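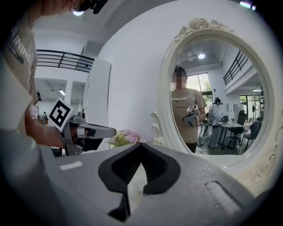 In defence of the mirror with roses

I want to speak for a kind of furniture that many people of good taste do not like. I mean the oval vanity mirror with carved roses on the top, leaves between the roses, and scrolls that curl at the foot. It is white or cream. In the shops of my town it is sold near the wedding albums, and the people who buy it are often a little shy about it.

I bought mine in December, from a second-hand shop called Brostel. Before this I had for 11 years a mirror from the Lulten range, a plain rectangle without any frame. It was a correct mirror. Visitors never said one word about it, good or bad. When it fell and broke I went to buy the same model again, and on the way I passed the window of Brostel and changed my mind in the time it takes to cross a street.

The argument against such mirrors is well known to me, as I used to repeat it myself. A mirror has one work to do, people say, and the carving does not help with this work. The roses collect dust. The curls imitate palaces in which none of us has lived. A grown person should be able to look at her face in the morning without a garland over it.

About the dust they are right. I clean mine with a soft paintbrush, the 12 mm size, and the deep places between the petals need more patience than I have on most days. I also admit that the scrolls at the foot are difficult. A cloth catches on them, and if you pull in anger you can break one. But I do not accept the rest.
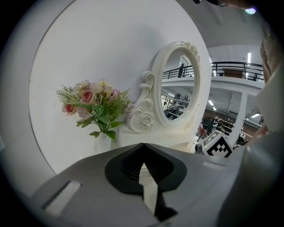 A small rose near the foot, under the big ones at the top.

Let me begin with the small rose. On a mirror of this type the large flowers sit at the top, where everybody will see them. Then, low down in the scrollwork, there may be one more, quite small, where you would notice it only when you are sitting and looking for your other earring. I like very much that somebody decided to put it there. The mirror would sell without it. When I find such a detail I feel that the maker was thinking of me as a person who will spend time with this thing, and a plain frame has never given me this feeling, even an expensive one.

The second matter is the wall. Most of us who rent have white walls, and we are not allowed to change them. My contract has a whole paragraph about paint. A frameless mirror on a white wall is a hole in the wall. A white carved mirror before the same wall is something different, as the colour stays quiet and the shape does all the talking. You get shadows in the leaves. In the morning they fall to one side and by four in the afternoon they have moved to the other. I did not expect this when I paid, and now it is what I would miss the most.

People advise you to put such a mirror with dark wood, for contrast. The catalogue of Bustos shows it so, on a chest that is nearly black. I tried it with my grandmother's chest and the mirror looked like a cake that someone had left there. On a white top it becomes calm. I would say, if you are afraid that it will be too much, give it white behind and white below, and remove everything else. I had 2 trays, a lamp and a dish for rings. All of them went to the drawer.

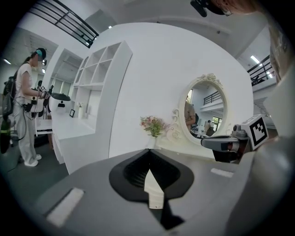
A slender vase, pink and cream flowers, and enough green to rest the eye.

Everything else except flowers, I should say. Here I disagree even with the friends of this style, who tell me that flowers beside carved flowers are one flower too many. I think it is the opposite. The carved rose has no colour and the bouquet has it, so each of them gives what the other is missing. Keep the bunch small and the vase narrow. Pale pink is good, cream also. Red I find too strong, it makes the frame look dirty. The vase should stand a little to the side, so that it does not hide the glass, because after all you must still use the thing to comb your hair.

And this brings me to the glass, about which the lovers of ornament speak too little. An oval shows you less than a rectangle of the same height. It takes away the corners of the room, and in most rooms the corners are where we put the boxes. But it will still show what stands behind you, and it does not choose. A carved frame around an untidy shelf is a strange picture, I can promise you. Before you decide on the place, sit down at your own sitting height and look at what comes into the oval. If there is a railing or a window or some distance, you are lucky. If there is an office chair with three jumpers on it, move the chair or move the mirror. I moved the mirror.

There remains the question of price. At Tutosex, which in spite of its name is a very respectable furniture house, a new one costs 600 with delivery. I paid much less for mine, and it has a chip on one leaf that I turn towards the wall side. I think 600 is too much for moulded flowers. I would also think it too much for a plain rectangle, and yet people pay such prices for plain rectangles every day and call it restraint.

My sister-in-law still laughs when she comes. Then she sits down before it to do her lipstick, and she takes her time.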